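Two Arms, One Bench: A Talk With the Maker of the Plurkia Kit

The company Moltard is small and it sells one main thing, a kit for people who want to put a robot arm on a workbench and teach it simple jobs. The kit is called Plurkia. It costs $2,479 without the arm, and it has a gripper with two fingers, a small camera that sits near the wrist, the cables, and a program for recording and replaying movements. I spent an afternoon in August at their workshop, and I talked with the founder, who asked me to write about the kit and leave the name out. I respect this wish.

We began with the price, as my readers always write to me about it. "It is a lot of money for a school," the founder said. "For a repair shop or a small lab it is less than one month of a person. But I don't like this comparison very much. The people who buy from us are not sending anybody home. They have one person who does five jobs, and they want that it becomes four."

The first version of the kit came from another business. The founder worked before at Brimura, a packing firm, where the arms were big and stood behind fences. A change in the program had to be ordered from outside and took weeks. "I was standing in front of a machine which was able to do the work, and I was waiting for a man with a laptop," the founder told me. "I thought, the person at the bench should be the man with the laptop."

So the main idea of Plurkia is that the user moves the arm by hand, or with a second arm, and the program remembers. The camera at the wrist records the same movement from close. Afterwards the user can cut the recording in parts, give each part a name and put them in a new order. I tried it, and I made my first usable movement before the coffee was cold. My second one went straight into the table edge, and the arm stopped by itself with a sound I will not forget soon.

The workshop has more than one arm, from different makers, and this is on purpose. Moltard wants the kit to fit on many of them. The founder keeps a list of the arms that work well and a longer list of the ones that work "on a good day," and both are on the company's site.
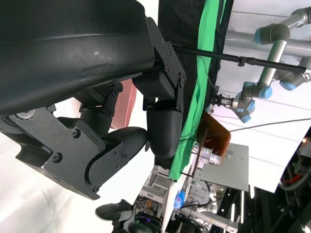
What happens when a finger of the gripper wears out? The owner orders a new pair from Moltard and changes it with one hex key, and the program asks for a short calibration before it lets the arm move again.

A pair of fingers costs $99. I found this high, and I said so. The founder did not argue. "The tip is the part that costs. We tried cheaper ones, and they became smooth too fast. Then the customer calls and says the robot is drunk." In their own tests the present tips go through 3,000 grips before the first check. After the check most of them go back on the arm.

I also asked about the things that customers complain of. The first is cables. Every new owner, I was told, fixes the cables too short, and then the wrist can't turn fully. The second is light. The camera near the wrist does not like strong sun from a window, and the manual says this only on page 6, which the founder agrees is too late. A new manual is being written, with the part about light at the beginning.

The support is by e-mail, in English and German, and the answers come from the same people who build the kits. Two repair shops which I contacted before the visit were content with it. One of them, Bhutto, uses the kit to hold and turn circuit boards during inspection. They wrote to me that the replies are quick in the morning and slow after lunch. I repeated this in the workshop and there was a laugh from the back of the room.

Before I left, I asked what will come next. A version for two arms that work together is planned, but the founder did not want to give a month for it. "We said a month once," was the answer. "It was a different month." Orders for the present kit are shipped within six weeks, and the cost of the shipping is not in the price.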